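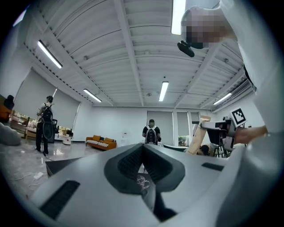
Dundon Bench Notes
July 20, 2021

Review thread: the Presturine hand-held gripper kit from Skirham, standard version. We paid for it ourselves. Skirham has not seen this before posting.

The kit is for recording manipulation demonstrations without an arm in the room. You hold the gripper, do the task, and the software turns the recording into a tool path plus finger opening. We wanted to know if a small lab can run it without a full-time engineer.

What you pay for: a pair of grippers, a backpack with the Kombo recorder inside, cables, a printed marker board for each gripper, a charger, and a licence for the export tool. The licence is tied to the recorder, so a second laptop costs nothing extra.

Price is £978 a month on the rental plan, minimum term six months. Purchase price is by quotation only. I would prefer a published figure, as comparing quotes takes up purchasing's time and mine.

Mechanics first. The finger linkage is stiff and has very little play. The trigger spring is heavier than it needs to be for light objects. Anyone with small hands will notice it by the end of a morning. Skirham sells a lighter spring as a spare, and it should be in the box.

Finger pads are held by a single screw each and swap quickly. The screw is short and disappears when dropped. Order extras with the kit.

Weight sits too far forward. With the wrist level it is fine. Pointing down into a deep box it pulls, and you can see the wobble in the wrist trace afterwards.

The backpack carries the recorder and battery. Straps adjust well. The cable leaves the bag low on the right, so left-handed users end up with it across the body. We ran ours under the strap with a hook-and-loop tie and had no more trouble.

Heat: the Kombo has a fan, and it is audible in a quiet room. No shutdowns in our use. The vent faces away from the wearer, as it should.

Calibration. Print nothing yourself. Use the supplied boards, check the mounting screws, hold the gripper still until the lamp goes green. The manual says to repeat this after a battery change. We skipped it once and lost a batch to an offset that was obvious on replay.

Tracking works from the wide lens on the gripper plus the motion sensor. It likes a room with plenty of things to look at. Facing a plain wall at close range, it drifts. Pulling down a patterned blind helped in our small room.

Glass is the usual problem. Tracking itself coped, but the opening estimate from the pads was low on thin rims, and we corrected those by hand. Mugs, boxes, cloth and pens needed no correction.

More than one person in the same room is fine. The recorders share a clock over wifi. If one drops off the network it keeps recording and lines up again later, but the export tool reports this as a warning in the same colour as everything else. Easy to miss.

Yield: we put over 800 takes through the export tool. Most of the rejects were operator errors: starting before the lamp, or covering the lens with a sleeve. Roll your sleeves up.

Export is slow on a laptop. Leave it overnight. File layout is plain folders with a readable index, which I was glad to see. No account or upload is required.

We replayed a subset on our own arm. Paths came across cleanly for pick and place. Anything with fast wrist rotation needed smoothing, and the default filter in the export tool is too mild. Setting 3 was the one we kept.

Support: emails answered the next working day, by someone who knew the product. The firmware update from April fixed the battery gauge. The printed manual still describes the old gauge, so download the current one.

Faults in our set: one stiff connector, replaced under the rental terms, and a backpack zip that catches on its own lining. We still have the zip.

Who should rent it: groups collecting tabletop tasks, with several people taking turns and a table of ordinary objects. Who should wait: anyone working mainly with transparent items, or in bare corridors.

We are extending the rental. Wish list sent to Skirham: lighter spring as standard, cable exit on either side, red text for the network warning.

Replies are open. If you have run the Presturine with third-party finger pads, please post which ones and how you set the opening limits.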